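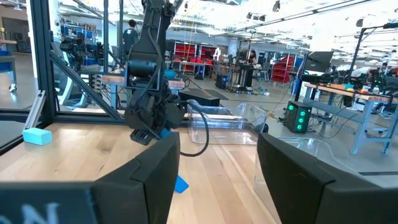 Femport Shared Workrooms - Member Forum
Rooms and Furnishings > Storage
Thread: Clear bins, small blocks and the care of the timber tops

y_okafor
Workroom Services
Posted 30th October

Members are asked to read the following and to reply in this thread by the end of next week.

Workroom Services is reviewing how small pieces are stored on the timber-topped tables. The present guidance dates from January and says only that "items should be returned to a suitable container". This has been read in different ways in different rooms. In one room the blue blocks are kept with all the other colours in a single bin. In another they are divided by shade, and in a third they are left on the table between bookings.

The draft wording proposed is:

Blocks and other small pieces are to be returned to a clear bin at the end of each booking. Blocks are to be sorted by size and not by colour. Bins remain on the table, toward the back, and are not to be stacked. Nothing is to be stored on the floor.

Comments are invited on the wording, on the type of bin, and on the treatment of the timber tops, for which a separate request was received from the Chauvin Room.

Yakubu Okafor

asabe_n
Member

Thank you for opening this to comment. I support the first sentence of the draft and oppose the second.

Sorting by size assumes that users know the sizes. New users do not, and the difference between a medium and a large block is not plain until the two are side by side. Colour can be read at once by everyone who walks into the room. In the Chauvin Room we have sorted by colour for two terms and the bins are put right in a few minutes.

I would also ask that "small pieces" be defined. The connecting pegs are kept with the blocks at present and should not be.

efe.babalola
Member

With respect to the previous post, colour is only quick if the colours are distinct. The set includes a strong blue and a very pale blue-green, and there is no agreement as to whether the second is a blue at all. Some users put it with the blues, some with the greens. I have found it in the white bin. Size gives one answer.

asabe_n
Member

It gives one answer to a person holding a ruler. A label reading "Blue and pale blue" would settle the other matter.

nneka_abubakar
Room Contact, Chauvin Room

May I bring the discussion back to the bins themselves, as we have the chance to replace some of them.

The clear type is right and should be kept. When we used the grey lidded tubs, users opened every one of them to find what they wanted and left the lids wherever there was space. With a clear wall you can see what is inside from across the table. The drawback is scratching. Our older ones have gone cloudy along the base from being slid over the timber with grit underneath, and they were washed with a scouring pad, which did the rest. A soft cloth and mild soap should be written into the guidance.

I would also favour rounded inside corners. Square corners trap crumbs of foam and the smallest pegs, and they are tedious to wipe out.

Nneka Abubakar

y_okafor
Workroom Services

Noted with thanks. The cleaning advice will be added.

On cost, the current order form offers the Zeltetis clear bin in two depths. The shallow one is the depth most rooms have asked for. A sum of $731 remains in the storage line for this year and must also cover labels and felt.

ayo_olatunji
Member

Could I ask what the felt is for? If it is to go under the bins I would object. We tried it. Felt pads hold dust, the adhesive softens, and the pad moves off centre and leaves a sticky ring on the wood. I spent most of an afternoon removing such rings with a plastic scraper. A bin that is lifted and not pushed needs no felt.

nneka_abubakar
Room Contact, Chauvin Room

People do push them, however. I have put up two notices about it.

ayo_olatunji
Member

Then I would suggest a thin cork mat, cut to the footprint of the bin and left loose. It can be shaken out over the waste bin and replaced when worn. It also marks where the bin belongs, so that the next user returns it to the same spot without being told.

efe.babalola
Member

I second the cork mat.

I do not agree that bins should remain on the table in every case. On a wide table they do no harm. On a narrow one two bins take up a good part of the working surface, and users then set their blocks down at the very edge, from which they are knocked to the floor. A shelf at knee height would be better for those rooms. The draft says nothing is to be stored on the floor, and I take it a shelf would be allowed.

y_okafor
Workroom Services

A shelf would be allowed. The concern is with floor storage only, for reasons of cleaning and tripping. I will change the sentence to read "on the table or on a fixed shelf".

asabe_n
Member

May I return to the tops. Our request was as follows. The straight-grained tops are pleasant to work at and are a good background for small coloured pieces, but they mark easily. There are now cup rings, a line of pencil that has been inked over, and a dull patch where tape was pulled up. We asked whether they could be oiled.

ayo_olatunji
Member

I would advise against oil until it is known what finish is already on them. Oil put over a sealed surface sits there and stays tacky, and pieces left on it overnight pick up a film. Place a drop of water somewhere out of the way and leave it for five minutes. If it stands as a bead, the top is sealed and needs only a damp cloth. If it darkens the wood, oil or wax may be considered.

The tape mark is a separate problem. It will be adhesive, and a little warm soapy water on a cloth should lift it - always wiping along the grain.

asabe_n
Member

I have carried out the test at both ends of our table. The water stood as a bead at the window end and soaked in at the door end. I do not know what conclusion should be drawn.

ayo_olatunji
Member

It would suggest that the finish has worn through at the door end, where people sit down first. In that case the whole top should be lightly sanded and done again together. Spot treatment will show as a patch.

tatik_hall_desk
Member

A note from Tatik Hall, where our tables were refinished last year. The room was closed for 6 days in all. The sanding was done in a morning and the remainder was curing time. Members were not told this in advance and there were complaints. I would ask that any closure here be posted at least 12 days ahead.

We also learned to empty the bins before moving them. They were carried out full, one was set down hard on a trolley, and it split from the rim downward. The clear plastic does not forgive a blow at the corner.

y_okafor
Workroom Services

That is helpful, and the notice period will be adopted. Would the Tatik Hall desk please state how blocks are sorted there?

tatik_hall_desk
Member

By neither size nor colour. Each table has its own set in its own bins, and the set is checked against a card kept in the lid of the card box. Users may arrange the contents as they please so long as the set is complete.

efe.babalola
Member

I had not considered that and could accept it. It would end the question of the pale blue-green.

asabe_n
Member

I could accept it for rooms with one main table. In the Chauvin Room the tables are pushed together for larger groups and the sets would be mixed within a day. I maintain that colour is the better rule for us, and I would ask that rooms be permitted to decide.

nneka_abubakar
Room Contact, Chauvin Room

I share that view in part. A single rule is easier to post on a wall, but I would sooner have a local rule that is kept. My one condition is that whatever rule a room adopts be printed on the bin label, as users do not read the wall.

y_okafor
Workroom Services

Revised wording, for final comment:

Blocks are to be returned to a clear bin at the end of each booking. Each room may sort by size, by colour or by table set, and the rule in use is to be printed on the bin label. Pegs are to be kept in a separate container. Bins are to be lifted and not pushed, and are to stand on a loose cork mat on the table or on a fixed shelf. They are not to be stacked. Bins are washed with mild soap and a soft cloth. No tape is to be applied to the timber tops.

The felt has been taken off the order and cork sheet put in its place. Refinishing of the Chauvin Room tops will be quoted separately, and members will be notified of the dates in this forum.

ayo_olatunji
Member

No objection. Please specify cork without an adhesive backing, as both kinds are sold under nearly the same name.

efe.babalola
Member

No objection from me.

asabe_n
Member

No objection, subject to a definition of "pegs". There are also the flat plates, which at present go wherever they fit.

y_okafor
Workroom Services

"Pegs and plates" will be substituted. The order will go in with the cork specified as requested, and the labels can be collected from the front desk once printed.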